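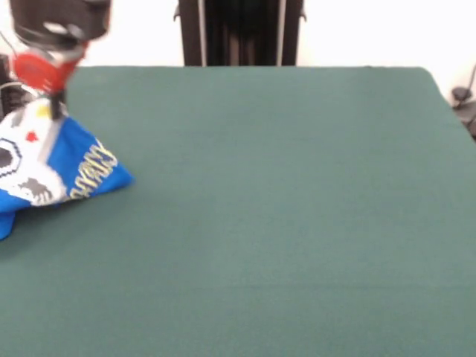 Our little laundry co-operative has been putting money by for a folding machine for the best part of three years, so when Destuvness opened its workshop to visitors in July I was on the early train with a flask and a list of questions as long as my arm. I had rather expected a glossy showroom, and what we got was a plain white wall, a big green-topped table and an arm pinching up a crumpled blue-and-white garment by its top, which is very much the sort of thing that arrives in our own sacks!

The people there could not have been kinder (there were buns, too). They let me ask about money for a good half hour, and I came away with some proper figures. The Bundis arm can be hired at 453 pounds a month, with 7 visits a year from the fitter included. Gripper fingers are extra, at 35 pounds a pair, and they do wear, so I have pencilled in a pair every month. Setting up is a single charge of 2000 pounds, and the table is yours to find.

Sæther will sell you one outright, but they wanted to see our floor plan before quoting, and Ernura had run out of leaflets by the time I got to their corner. I have written to both.

My feeling on the train home was that we should hire for the first year and leave the savings where they are. We shall also need to measure the back room, doorway included, and ask the electrician about a second socket by the window.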